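Week 4 handout: learning from demonstrations collected by hand

Right, last time we got as far as asking where the training data for a grasping policy comes from, and I promised I'd get on to the cheap way of doing it. You can drive a real arm with a joystick, and I've done plenty of that, and it's slow and your wrists hate you. Or you can hold the gripper yourself, with a camera on it, and just do the job.

I like this second way a lot! The camera sees the fingers and whatever they're reaching for, so the picture the policy learns from is very close to the one it gets later on the arm. You also get to work in ordinary rooms with ordinary mess, which matters more than my students ever believe at first. A toy bin full of odd shapes is a lovely test (grapes, a doll's head, a little card box, all heaped on top of each other) and nothing in it lines up with anything else. 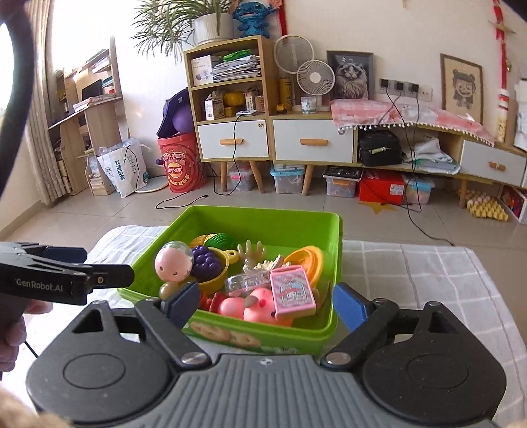 Chutima Saengthong thinks I'm too keen on clutter, and wrote back on the draft of these notes that a policy trained only on heaps learns to poke at the pile until something comes loose, so she would want at least a third of the demonstrations done with single objects on a bare table. Fair point, and I've changed the exercise to match.

So, the numbers. In the Prulico set we had 1000 demonstrations to start with and threw out 118, mostly for lost tracking (the gripper's position jumps, and then your action labels are rubbish). Please check for this before you train anything. Plot the path, look for spikes, bin the bad ones.

We then ran 60 trials on the arm with toys it hadn't met, and 37 were clean picks. Most of the misses were thin or see-through things. Clear plastic is still a pain, and I don't have a good fix for you.

For next time: read the Drustireck notes up to the part on time delay, and write half a page on why a delay between camera and gripper hurts more on the arm than it does in the hand. Send it to me or to Montri Onsri.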